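The Review Board of Zinero Household Systems convened on 11 Apr 2026 to decide whether the Dritent program was fit for ordinary homes. Fares Srour, Examiner of Domestic Tasks, had reviewed 3000 trials in the simulated study at Jeledley and was required to sign the certificate or refuse it. 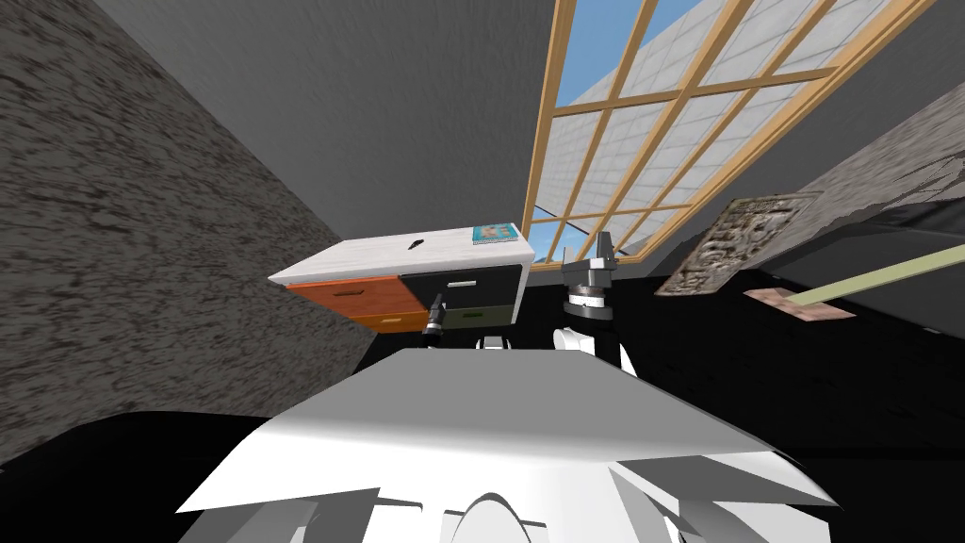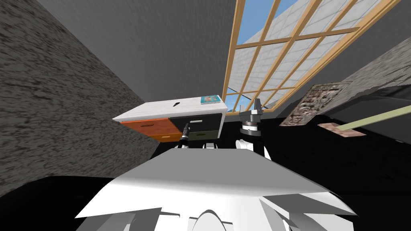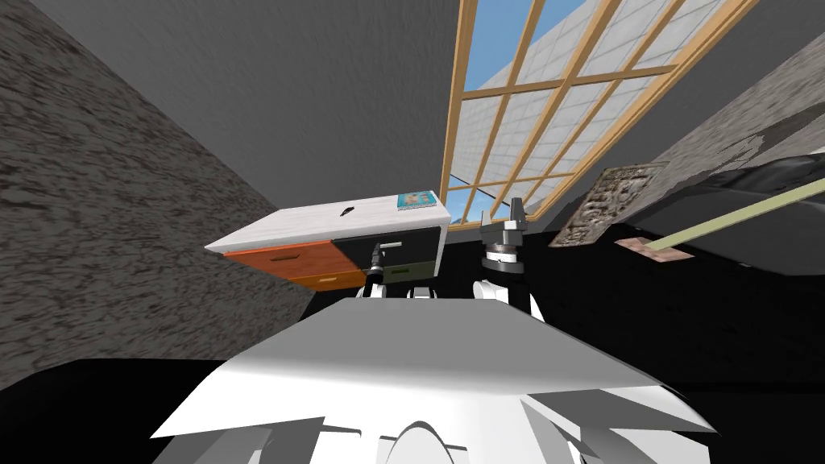

Srour began his statement with his mother's apartment on Sfeir Street. She was eighty and lived alone, and she had asked him in writing whether a machine could put her papers away before July. He told the Board that he had not yet answered her. A drawer, he said, was the first thing she would ask it to open, and she would not say which one by number. She would say the black one, the one with the silver handle, and she would expect it to leave the olive-green one underneath alone. In 104 of the trials the program had opened the wrong drawer and recorded the task as complete.

The Chair asked whether a person might not make the same error. Srour replied that a person would look inside, see stamps where there should be letters, and close it again.

The certificate was returned unsigned under Article 404. That evening Srour wrote to his mother on Board stationery, advising her that the matter remained under review and that he would come on Sunday to do the papers himself.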